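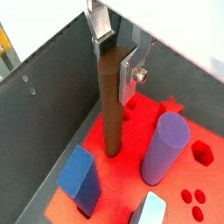

Cell 2 notebook, April 28, 2023

Written by Noman Abbasi. Zubaida Hayat was with me for the first part and has read the section about the foam.

Reason for the stop

The Draton cell was stopped by me before lunch. The cycle counter on the panel was at 2,448 since the fingers were last taken off. The night log had several lines of "object lost in hand", all of them with the brown cylinder and none with the blue block. The brown one is long, so when it turns a little between the fingers, the lower end moves much more than the top, and then it meets the foam beside its recess. The arm feels the force and stops. It is the correct reaction, but it means somebody must walk to the cell and press reset.

I did not want to change the force limit again. We raised it in October for the same complaint and after that we had marks on the foam. So the limit stays where it is, and I looked for a mechanical reason.

Fingers

Power to the arm off, air off, key in my pocket. I wrote the sign for the door before I opened the door (last time I did it in the other order and Zubaida was right to be angry).

The bolt on the outer side of the right finger was not tight. I could turn it with the short key using two fingers, and it should not be possible. The finger itself had some play when I pushed it sideways, not much, but I could feel a small click. With the bolt tightened the click is gone.

I took the bolt out completely, cleaned the thread, put one drop of the medium thread locker and set it with the torque key to the value on the Türkmen drawing. The drawing says "dry thread" for this value. I asked Türkmen by e-mail if the value changes with thread locker and have no answer yet. Until then please do not tighten more.

I put a paint line over the bolt head and the finger after this. If the line is broken, the bolt has moved. Please look at it at each shift start, it takes no time.

Left finger: no play. The dark pad on the inner face was smooth and a little shiny in the lower part. I wiped it with alcohol and the shine stayed, so it is wear and it is not dirt. I changed it. The new pad is from the packet marked with Zubaida's handwriting, in the drawer under the panel. The old one is in a bag with the cycle number on it.

How to change the pad, for the next person:

1. Open the gripper fully by hand from the valve, with the arm power off.
2. Lift the pad from the upper corner with the plastic blade. Not with the steel one, the aluminium scratches very easily and then the new pad does not sit flat.
3. Remove the rest of the glue with alcohol and a cloth without fibres. Wait until it has dried.
4. Put the new pad with its lower edge on the lower edge of the finger and roll it upwards, so the air goes out.
5. Close the gripper on the flat test piece and leave it closed while you do other things. I left it for 34 minutes, simply for the time I needed for the next section.

After a pad change the closing position is different, as the new pad is thicker than the worn one. The gripper offset must be taught again. If you forget this, the first grip will be too hard and you will hear it.

Foam insert and box

Zubaida took the loose pieces out and we looked at the red foam with the hand lamp. The recesses of the hexagon and the star are good, edges clean. The one for the lavender cylinder has become wide at one side. The cylinder goes in but does not stand straight, it leans, and its top comes over the star recess. For the lavender cylinder alone this is no problem, the foam holds it. But if the star piece is the next in the order, the way down is not free, and the program does not know it.

We discussed two solutions. Zubaida wants a new insert from Proltetti, cut in a harder foam. I would like first to change the order in the program, so that the star piece always goes before the lavender cylinder. Her argument is that the order was made random on purpose and with a fixed order we will learn less. I accept this. The new insert will be ordered and the fixed order is only until it arrives. In the program it is marked with the comment TEMP ORDER, please search for this text when the new insert is in and delete the block.

The insert can also be moved a little inside the box. I pushed it with the hand into the corner between the left wall and the back wall, which is our reference, and checked it against the taught point. The difference was 4 tenths in the direction of the left wall and nothing that I can measure in the other. I think it moves a little each time a piece is pressed in badly. Double-sided tape under the insert would help, but then it is difficult to take out for cleaning, so for now no tape, only check.

The box itself is a Roltitex, the grey one with tall walls. The walls make the approach a bit tight for the wrist. Please do not exchange it for the other type from the store room, even if the floor is the same size. The approach was taught for this one.

Wrist camera

I checked the picture from the wrist camera with the arm above the box, with the gripper closed on the brown cylinder. The white housing of the wrist takes one corner of the view and is overexposed, there is almost no detail in it. This has an effect: the automatic exposure measures the full picture, the bright corner included, and its value changes when the arm rotates. I have drawn a mask over that corner in the exposure settings. The grey walls come out the same in each position now, as far as I can judge with the eye. The old settings file is kept with the ending _before.

What the camera is good for here: the two fingers and the top of the cylinder are well visible, so one can see if the part is straight between them. What it is less good for is the bottom end. Near the foam I cannot say from the picture if the cylinder touches or is still a little above, there is only a shadow around the base. For the contact we must continue to use the force signal. I write this down since Zubaida and I have now discussed it more than one time and always came to the same answer.

Teaching again and test

Gripper offset taught with the test piece, then the pick point and the place point of the brown cylinder. I used the slow speed for all of them.

Then 5 runs of the full set in slow speed, me at the stop button. No stop from the force limit. In the second run the blue block was released a bit early and leaned to one side in its slot. It was not worse in the later runs. I did not change anything for it, only noted it here. If it comes again I would look at the release height first.

After this normal speed, and I stayed until the shift change. The brown cylinder was held straight every time I looked. I am careful to say it is repaired, the problem was always more frequent in the night, and the night is still to come.

Cylinder itself: Zubaida asked if the part could be worn too. I rolled it on the glass plate and it runs without any wobble that I can see. Wiped it and put it back.

Open points

Answer from Türkmen about torque with thread locker. (Noman)
Order for the insert at Proltetti, with the harder foam, and ask them to keep the recess for the lavender cylinder at the drawing size and not to add clearance. (Zubaida)
Delete TEMP ORDER when the insert is in.
Paint line on the right finger, at each shift start. The left finger has no line yet, I had no more paint. The pen is on the shopping list.
Pads: there is one packet left after today.
Blue block release, only watch.

Note for the night shift: if "object lost in hand" comes again with the brown cylinder, please do not reset directly. Save the last picture from the wrist camera first and write the cycle number, then reset. If it comes twice in one hour, stop the cell and leave it stopped, I will look at it in the morning.

N. A.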